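Small boxes on the marble table -- keep or toss?
Home & Tidy Forum > Decluttering > Packaging and gift wrap

plunance_mom
I am finally working through the hall closet, and what I have in there is boxes. Nice little boxes, the kind you feel guilty putting out with the recycling! My mother kept every one that came into the house and I guess I caught it from her. My plan was to clear off the marble table, put a few out at a time, and decide on each before I let myself open the next bag. The long flat white one is where I got stuck, because it's so smooth and plain that it would be perfect for a scarf or a pair of gloves someday. And then there's the small brown cardboard one, and the big orange one standing open, which could hold half of the others if I let it. 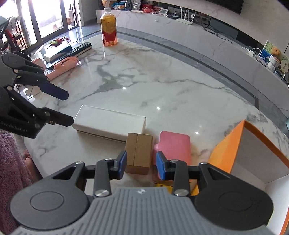
teodoro_aguirre
Let the brown one go, my friend. Plain cardboard that size comes into the house every month whether you want it or not, and I say that as a man who once moved 700 miles with a crate of empty boxes in the truck. My wife still brings it up at dinner. Keep the orange one and make it the limit -- whatever fits inside with the lid down stays.

nestley79
I'd go the other way, sorry Teodoro! Small boxes are the ones I run out of every December, and big ones just turn into a place to hide things. Mine sat on a shelf for 9 years with other boxes in it, and when I opened it up I found a birthday card I'd never mailed.

plunance_mom
Oh no, the birthday card! Does the orange one have to have a lid for this to work, Teodoro? I haven't come across one yet, but I have two more bags to go.

teodoro_aguirre
No lid needed, just don't let them pile up over the rim. Nestley and I will have to disagree on the little ones.

calvo_k
Set the kitchen timer for 10 minutes a bag, that's what got me through my sewing room. Also check whether the white one folds flat before you decide, it makes a big difference in a closet.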